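Sugden Long-Handled Dustpan and Broom Set 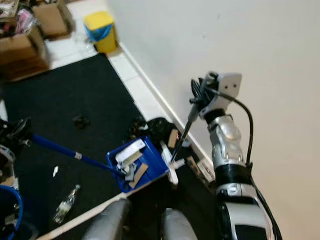
The blue pan on black carpet, with a heap of white, gray and tan scraps in it.

We love this set! Two pieces, two long handles, and no more crouching along the baseboards after a big clear-out. The pan's handle comes in two sections that join at the white band, so you can take it apart for a small closet — or leave it together and hang it by the door, the way we do in the Urnville store.

What goes in it? Wood offcuts, torn cardboard, crumpled paper, all the odds and ends a broom usually chases around the room. The pan is deep enough that you can make a good few passes before walking over to the bin. Pick out bottles and bags by hand first.

Xiomara Villanueva in Skirkwood bought one in December for her framing workshop and has come back for a second (she keeps it upstairs).

Care: rinse the pan with warm water and stand it up to dry. Knock the broom head out outdoors and comb out any threads with your fingers.

Spare broom heads are sold separately. In stock at Urnville and Clundville. Ask for Joyce Odera if you'd like to try one on the shop floor.

Page updated February 22, 2019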